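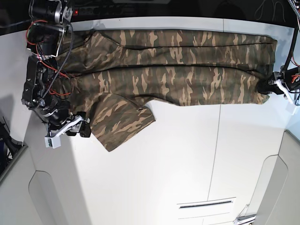 August 14, 2018

I fold laundry badly. I've been doing it for most of my life, I've watched the videos, I own the plastic flip board, and my T-shirts still come out of the drawer looking like they were put away by somebody in a hurry. So you'd think I would be the last person to get picky about how a machine does it. But I've spent most of July reading and watching everything I could find about robots and chores, and I have become very, very picky, and also more excited about this stuff than I've been in years!

The question I keep getting from friends is "can they do it yet?" and my answer keeps changing depending on what "it" is. If it's picking up a hard box from a known place and putting it down in another known place, then yes, of course, they've been doing that in factories for a long time. If it's a shirt, hoo boy.

Think about what a shirt is to a machine. A box has corners and the corners stay where they are. A shirt has corners too, sort of (hem, sleeve ends, collar) but they slide under each other and roll up and hide. You pull on one and three other parts of the thing move. And then there's the print. With a plain white tee on a dark table, a camera at least has a decent outline to work with. With camouflage, the pattern is literally meant to break up outlines, so a fold line and the edge of a brown patch can look an awful lot alike. I have trouble finding the sleeve on one of those when it's halfway folded, and I have two good eyes and a lifetime of practice.

Two arms help a lot. I didn't appreciate this until I tried folding a shirt with one hand behind my back, which I recommend to anyone who thinks this is an easy problem. It took me 5 tries to get something I'd call a rectangle. With one hand you're always dragging the cloth, and with the second hand you can hold one end still, or keep some tension in it so the middle doesn't sag and bunch. Now take away your fingertips and do it with a pair of salad tongs. I did that too. My kitchen table has seen some things this summer.

My favorite part of the tongs experiment was learning how much I feel for the cloth without looking. When I pinch a hem I know right away if I've got one layer or two. With the tongs I had no idea, and I kept picking up the front and back together and wrecking the fold I'd just made. Whoever works out a good cheap sense of touch for grippers is going to make a lot of laundry people happy.

There's a small commercial laundry out in Rivdale that let me stand around for a morning and watch. They do uniforms, mostly, plus table linens for a few restaurants. The flat stuff goes through a machine, and it's a beautiful thing to see, napkins flying out the end in neat squares. The shirts are done by hand. I asked the shift lead when she thought that would change and she laughed and said she'd believe it when she saw one deal with an inside-out sleeve. They put through 2091 pieces the day before I visited, and every one with sleeves had a person's hands on it at the end.

So, yet? Here's where I've landed for now. Smoothing, squaring up, a simple fold on a shirt that's already laid out pretty nicely: I think that's close, and I'd love to see it running for a whole shift instead of one good clip. Going from a tangled basket to a finished stack, with socks and fitted sheets and a kid's hoodie with the strings knotted, is a lot further out. I said 80 percent of the way there to a coworker and then took it back the same afternoon, seeing as the missing part is all the annoying stuff.

I don't mind the wait. Watching a machine work at a sleeve is weirdly gripping, and I catch myself leaning toward the screen and rooting for it like it's a ball game.

Next up I want to look at dishes, mainly loading the dishwasher (wet, slippery, everything a different shape, and everyone in the house has an opinion on where the bowls go). If you work in a place that's trying a robot on some dull job, folding or packing or sorting or whatever, please leave a comment. I'd especially like to hear what it's bad at.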